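Teaching the red arm to deal with crockery - gallery

I've been promising to put these up for ages, so sorry to everyone who kept asking! If you've not been to one of our Plitia evenings before, the short version is that we show a robot arm a household job over and over, either by taking hold of it and leading it through the movement or by driving it from across the room with a hand controller, and every go gets recorded. Then the recordings go off to Eero Hirvonen, who does the clever part, and the rest of us go home with sore shoulders.

This batch is all plastic tableware. We've done 756 goes at it up to now, and I reckon 400 of those are good enough to keep (Eero is stricter than me, so he may well say fewer). The jobs are dull on paper - pick up a cup, put it in a bowl, move a plate from here to there - but they're properly absorbing once you've got the controller in your hand. I had a whole evening in January when I did nothing but cups and I'd happily have carried on past ten o'clock if Aurelia Wallner hadn't wanted to lock up.

First one, then. Bowls and cups on the green cloth, and my favourite part of the job, which is lining up over a rim.
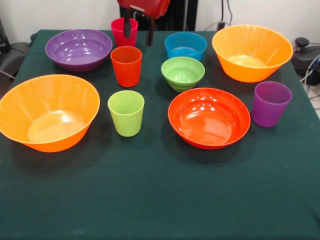

Fingers over the pink cup, with the red-orange and lime ones next in line in front of it.

Cups are where beginners come unstuck. You look at the thing from your own side of the table, you're sure you're over the middle of it, and you're a good finger's width too far back. Desmond Haddad taught me to stop just above the rim, count to two and only then go down, and I've stuck to that ever since. It makes for slower recordings but much tidier ones. He also says to leave some of them wonky on purpose, so the arm gets to learn from a bad start as well as a perfect one, and I'm still not very good at that because I can't help straightening up!

We swap the layout between goes too. Same cups, same bowls, different spots. Masaru Hoshino likes to bunch them up so there's hardly any room to get in, and I like to spread them out a bit, so you can usually tell from a recording which of us set the table.

The plates are a different kettle of fish. They're flat, they're wide, and there isn't much to get hold of. I find leading the arm by hand easier than the controller for these, though Balthasar Ruchti swears by the controller for everything and we've agreed to stop arguing about it in front of new people.
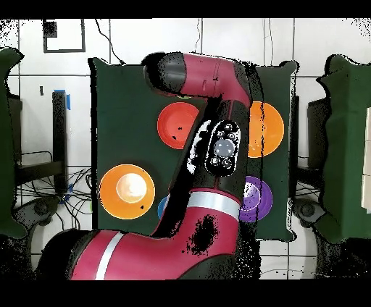
Plates now, and the arm bent right across them. There's a blue one hiding down by the elbow.

My tally for plates stands at 111 goes, a fair few of them binned. The usual trouble is going in too steep, so you press on the rim and the whole plate skids off. Coming in low and from the side works better for me, but then you have to think about where the elbow is going, and I've bumped more than one neighbour while watching the front end too closely. If you're having a go yourself, keep half an eye on the bend of the arm the whole way through. And go slowly near the end. Everyone rushes the putting down.

We'd like to get another 200 done before we change over to cutlery (Masaru has been collecting spoons, heaven help us). New hands are very welcome and you don't need to know a thing about robots - half an hour of practice and you'll be recording with the rest of us. Drop Aurelia a line through the Plitia contact page and she'll find you a slot. I'll add the spoon pictures to this page once we've got some.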